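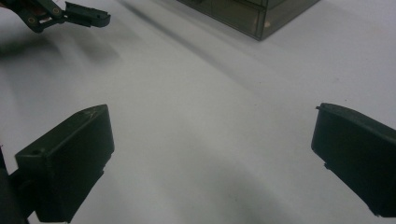 Notes for the Ellgate meeting, 2023-04-02

Good morning, everyone, and thank you for coming in so early. (Pause for the latecomers, the tea queue is long.)

I'd like to talk about storing antibodies, a dull subject I have grown very fond of over the years. At Gastport we keep 192 small tubes in the freezer, and until December we were thawing the same ones over and over. Each thaw can cost you a little binding, and you may not notice until your staining looks faint and you start blaming the cells.

So now we split each new batch on the day it arrives, and write the date on every tube — yes, every one. We still begin most titrations at one in 2,000, then go weaker if the background is high.

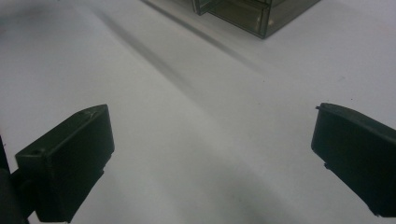
Seneviratne asked after the practice run whether glycerol would save all this splitting, and I think it's a very fair thing to ask. For some antibodies it does help, but do check that your next step can put up with it.

(Next slide: the Stustov blots.)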